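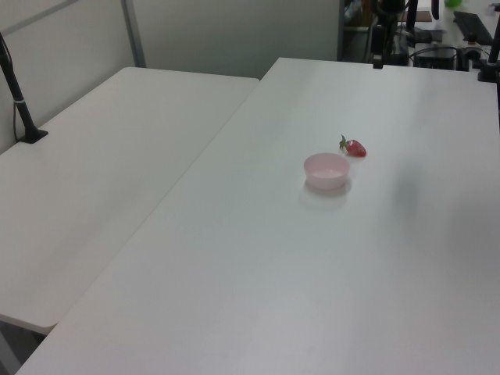
16 December 2021

Quick one tonight, dinner's late and I have to be up early.

So the county board finally voted on the Plillano Road polling place. Closed. Merged with the one at the Santoro branch library, starting with the primary. 11 in favor, 2 against, and one of the two was our own member, so at least she picked up the phone when people called.

I wrote about this back in July when it was only a line in the clerk's budget memo. Nobody much cared then, me included if I go back and read the post. "Precinct consolidation, Vidau Township." Sounds like plumbing.

What it means: 2,253 registered voters who used to walk or drive over to the Plillano Road hall now go across the highway to the library. It's a nice library. Small parking lot. No sidewalk on the north side past the feed store, and if you've ever tried crossing there at five in the afternoon in November you know what I mean. The bus goes by once an hour and stops running before the polls close.

The clerk's office says turnout at the hall was some 500 in the last local election and it doesn't justify a full set of judges and equipment. Fine. That's a real argument and I don't think anyone is up to something. It's hard to find election judges, I've done it, the day is endless and the coffee is bad. But a local election in an off year is the lowest number you could pick. What about the presidential? I asked for that by email, haven't heard back. Will post if I do.

Also bugged me: public comment was moved to the end of the agenda, after the vote. People sat through the whole salt contract discussion (Plovik got it again, same price per ton) and then got up to speak on something allready decided. A couple of them just left.

Things still open, as far as I can tell:

Whether the new voter cards go out before or after the holidays. I heard both.

Whether there'll be a sign at the old hall on primary day. Seems like the bare minimum. Board said they would "look at it."

Early voting hours at the library, not set yet.

If your in Vidau and want to vote by mail instead, the application is on the clerk's site, bottom of the elections page, tiny link. Takes a few minutes. Ask for it soon.

Next meeting is after New Year's, same room. I'll try to go. Bring a sweater if you come, the heat in there is hopeless.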